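Trokutholm tenants question "self-cleaning" table finish

TROKUTHOLM, March — The Nellar Tenants' Group has told its landlord it will not back a plan to charge households for a new table finish until somebody shows that it works.
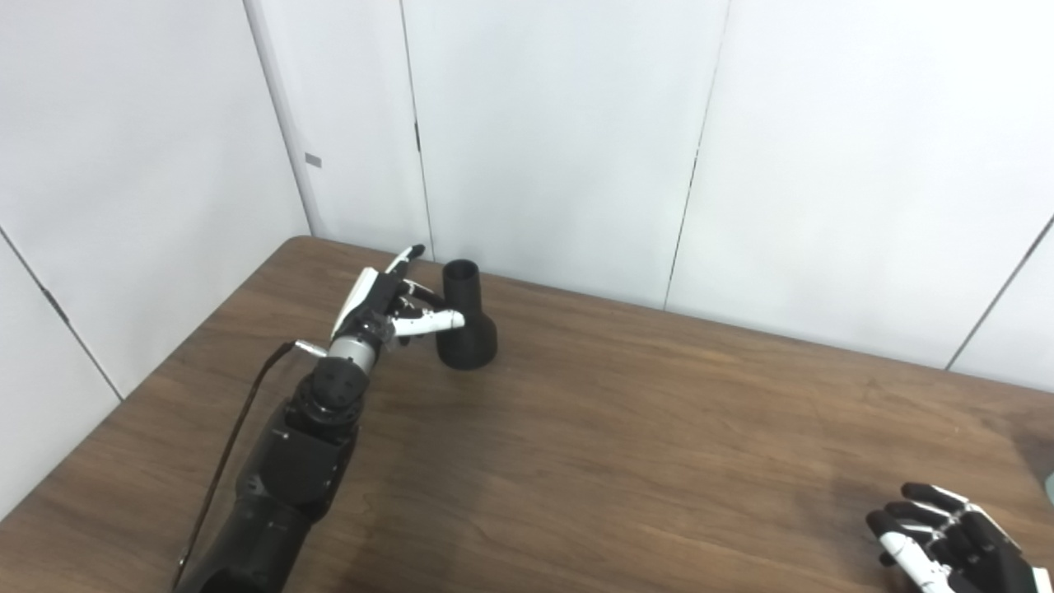 Imke Kanaujia
Press officer, Nellar Tenants' Group

Ostetti Lettings wants to coat the wooden tables in 61 furnished flats and add £3 a month to each rent. The firm says the finish "looks after itself" for 18 months. We asked what that means and were sent a leaflet.

The leaflet mentions a trial. It does not say how many tables were used, who checked them or whether anyone ate a meal at one. Ostetti has promised the full results twice — we are still waiting. 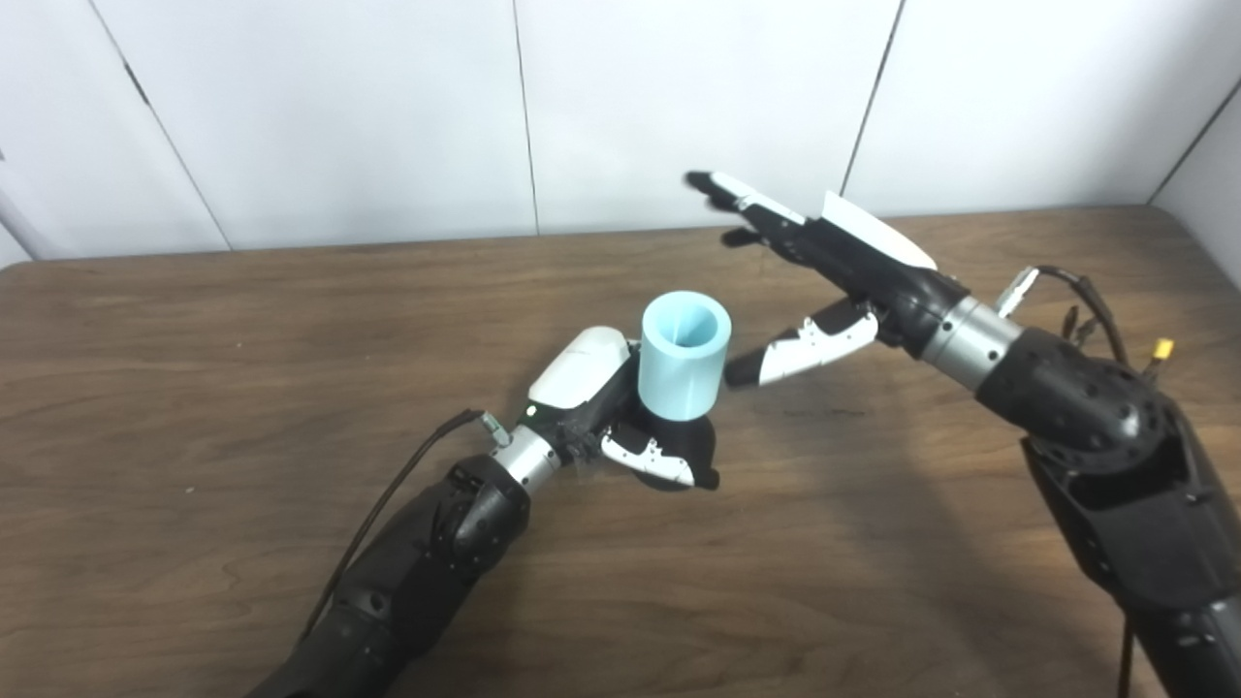

What we are asking for

Tenants want the trial results in writing, a free choice to say no, and a refund if the finish fails early. A damp cloth has served most of us well enough, and it comes without a monthly charge.

Ostetti has 30 days to reply under its own complaints policy. Until then, we advise tenants not to sign the new form.
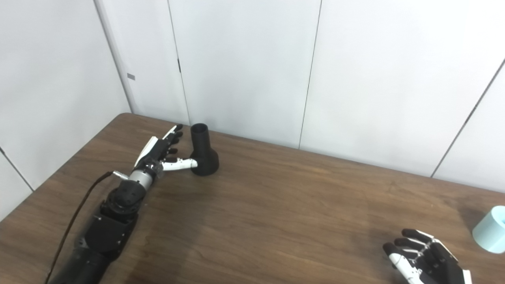 Wooden tabletop with a light grain, against off-white wall panels.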